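Robot arms coming to our sorting bench. Should I believe "no jobs will be lost"?

Posted in Workplace & Pay, 8/3/19

dundside_nights

I work at a place that takes in used cutlery and kitchen tools from caterers, sorts them, sends them to wash and sharpening, and packs them back out. I'm on the knife bench. It's dull work and you do get nicked, even with the gloves on.

In June we were told the company is trying out a pair of arms from an outfit called Aerts. The software side is something called Emow. The meeting lasted 14 minutes, I timed it, and most of that was a video. We were told three things: the arms will take the sharp work off us, nobody's hours will change, and we will be "upskilled." When somebody asked what upskilled meant in dollars the answer was that it was too early to say.

I've had a look at the thing on my break. It is slow. I could clear a pile while it's making up its mind about one knife. So part of me thinks it's a toy for the owners to show visitors, and part of me thinks that's what everybody says right before the layoffs.

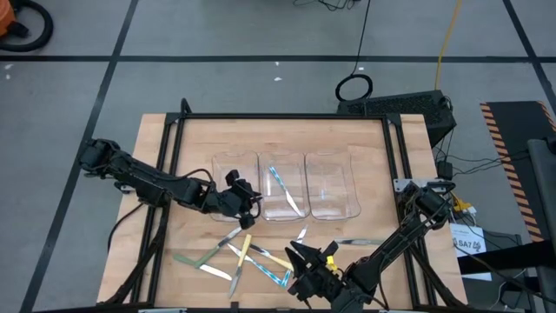 Knife sorting with the two arms, bins at the back, one knife in the middle bin.

What's bugging me is that they want two of us from the bench to "support" the arms for the trial. As far as I can tell that means putting knives out, clearing up, and writing down when it gets stuck. Same pay. Some of the older hands say refuse. My supervisor says it's a great opportunity and to get my name in early. Has anybody been through this? Do I put my name down or stay well clear? And is there anything I should be asking for in writing before it starts? We have no union, just a staff rep who is nice but doesn't like a fight.

3 replies

Fokitden

I went through this at a bottling plant. Different machine, same meeting, probably the same video.

First, don't put too much weight on it being slow. Ours was slow as well and we laughed at it for months. A machine that does a third of what you do, but stays on through the night, doesn't have to beat you in a race. Ask what hours they plan to run it. If the answer is "only during your shift," fine. If they get vague, you've learned something.

Second, "nobody's hours will change" is a promise about today. At our place nobody got fired either. People left, the way people do, and they weren't replaced. Two years on, the line had half the staff and every manager could still say with a straight face that the robots hadn't cost a single job. So ask about headcount. Ask whether a vacancy on the bench will be filled. Get it by email. If they'll only say it out loud in a hallway, write them an email afterward that begins "Thanks for confirming that" and keep a copy at home.

Third, the support job. It was better than the line for me in some ways and worse in others. My wrists quit hurting. But I went from having a rhythm, and people to talk to, to standing there waiting for something to go wrong. The day drags. You also become the person who gets blamed. When the count was short it was never the machine, it was "operator error," and I was the operator all of a sudden, on the same money as before.

Things I'd want in writing:

The job title and the rate. If they call you an operator or a technician they should pay you as one. We got an extra $225 a month in the end, and it took most of a year of nagging.

Who is allowed to reach in when it stops, and how it gets shut off first. This matters more than the money. You're talking about knives and two moving arms. Don't accept "just use common sense." Somebody has to show you, and somebody has to sign that they showed you.

Whether your notes get used to judge the people still on the bench. Ours did. I'd logged 538 stops over the trial, and those sheets turned up in a meeting about how fast the hand crew was. I felt sick about it.

Would I put my name down? Yes, I think so, but only with the pay question answered. Being near it, you at least see what's coming.

emptytray783

refuse. they cant make you train your own replacement. if everyone says no they have to do it themselves and see how long that lasts lol

also a knife is about the easiest thing to sort, its a knife, put it in the bin. if it cant do that fast its never going to do the rest

kettle_and_bolt

I'd be careful with the reply above. Depending on where you live and what your contract says, they may well be able to reassign you, and a flat refusal can be treated as a refusal to work. Read the contract first. Look for a line about "other reasonable duties." Most have one.

I also don't agree that knives are easy. I fix machinery for a living, not this kind, but thin shiny things lying across each other are a nuisance for anything that has to find them and pick them up. Clear bins wouldn't be my first choice either. What I'd want to know is how it does on a bad day: greasy handles, a bent blade, a pile dumped out in a hurry. Trials tend to get the clean stuff. Since you'd be the one putting the knives out, you would know better than your managers what it was being fed, and I would write that down too, next to the stops. Otherwise a good result on tidy piles gets reported as a good result, full stop, and the bench gets cut to match.

On safety, if it does take the cuts away, that's worth having and I wouldn't sneer at it. Ask to see the injury book for the bench from before the trial and again after. If fewer people are getting nicked they should be glad to show you. If the nicks have moved over to whoever clears up around the arms, you'll want to know that as well.

Your rep doesn't need to like a fight to send one email with those questions in it. Offer to write it for them.

dundside_nights

Thanks, the vacancy thing hadn't crossed my mind and we've had one open since spring. I've asked. So far I've been told it's "under review." Going to look for the contract tonight, I think it's in the drawer with the car stuff.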